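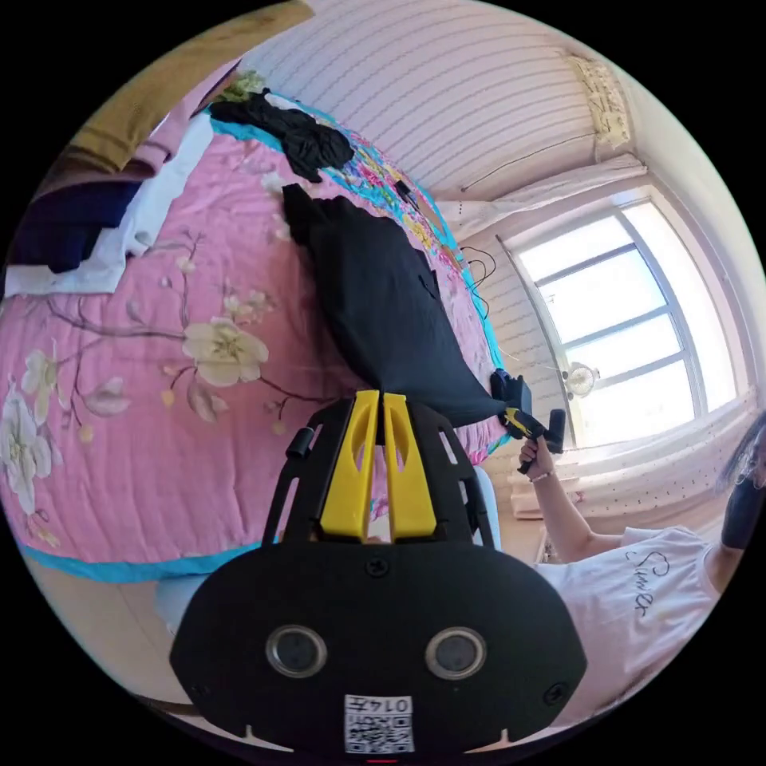
Figure 2. Black garment on a bed, held at its lower corner.

4.2 Where garment care takes place

Studies of household laundry have for the most part concerned themselves with washing: water and energy use, detergent dosing, and the wear that repeated cycles cause in fibers. Far less has been written about the stages that follow, in which clean clothing is sorted, folded, hung, mended or set aside. The present section takes up those stages as respondents in Claston and Walau reported them, and considers what they suggest about the length of time a garment remains in active use.

Invitations were sent to 1483 households in the two towns, and 686 returned a completed diary. The diary asked for the room in which each stage of garment care was carried out, the surface used, the person responsible, and any decision made about an item while it was being handled. Free-text remarks were encouraged, and many respondents wrote at length. Responses were coded by two readers working separately, with disagreements settled by discussion with a third (Figueroa).

The bed was the surface named most often for sorting and folding, in both towns and in every household size. Kitchen tables came next in Walau, where homes tend to have a larger eating area. In Claston the second choice was the sofa, usually in the evening and usually with the television on. Ironing boards were owned widely but were seldom mentioned outside entries that concerned work shirts and school uniforms. Several respondents described the bed as a deadline: clothes placed there in the morning had to be dealt with before anyone could sleep. Others reported moving the same pile from bed to chair and back again over a period of days, and the diaries of these households show a longer gap between washing and storage.

Share this article 2

Large items drew particular comment. Coats, long skirts, robes and oversized sweatshirts were described as awkward to fold on any surface smaller than a bed, and were more likely to be hung or laid flat until later. Respondents also noted that dark garments called for closer handling than light ones. Lint, pet hair and fading show readily on black cloth, and an item may be turned over and inspected more than once before it is put away. Hems, cuffs and corners were the places most often checked. One Walau respondent wrote that she "goes around the bottom edge first, since that is where it always gives out."

Inspection of this kind matters to the argument of the paper. More than 800 separate decisions about individual garments were recorded in the diaries, and the greater part were made during folding, when the item was clean and spread out in good light. Decisions made at the washing machine were fewer and concerned stains almost entirely. Decisions made at the closet tended to turn on fit or taste. Folding was the stage at which small damage came to notice, and therefore the stage at which a household chose to repair a garment, to keep wearing it as it was, or to move it to a lower category of use such as sleepwear or yard work.

The last of these choices deserves more attention than it has received. Earlier surveys have asked whether clothing was kept or discarded, and have had little to say about garments that change their role within the home. In our material, a move to a lower category was more common than either mending or disposal. Black garments were moved down sooner than others when they had faded, even where the cloth was sound. Respondents gave appearance at work as the usual reason. 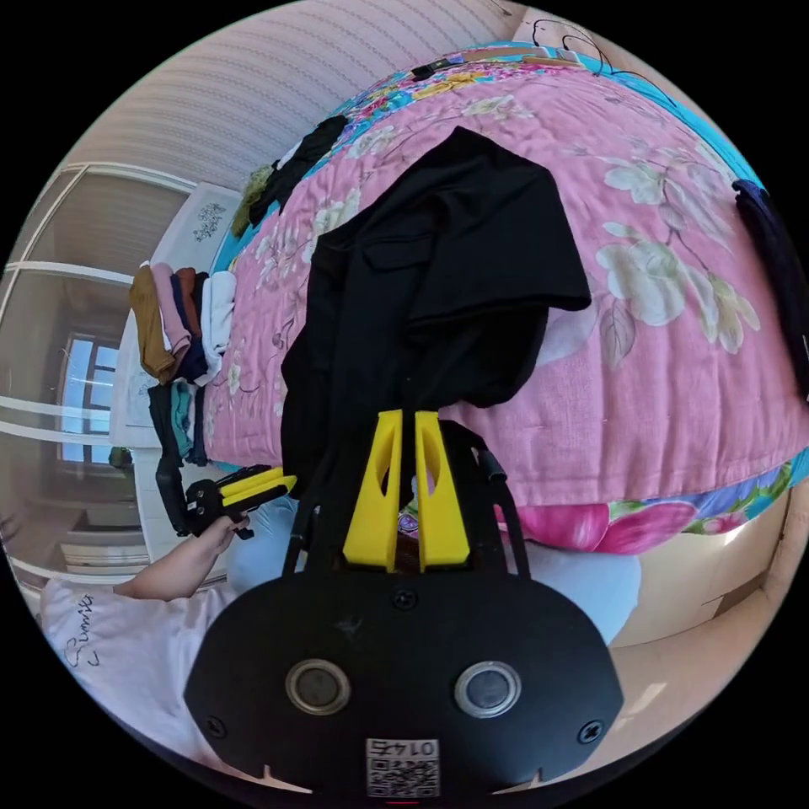 4.3 Limits of the diary method

The findings above rest on self-reporting and should be read with care. Respondents who kept a diary for the full period may give more thought to clothing than their neighbors do, and the act of writing down each decision may itself have led to closer inspection. Diaries were kept in March, when winter clothing is still in use in both towns, so that heavier items are likely to be better represented than they would be in summer. The two towns are also similar in income and housing stock.

Dewan and Feng have suggested that follow-up visits would help separate habit from intention. We agree, and note that the coding scheme in Appendix B was designed with such visits in mind.

We use cookies to improve your experience on this site. By continuing to browse you accept our cookie policy. Accept Manage settings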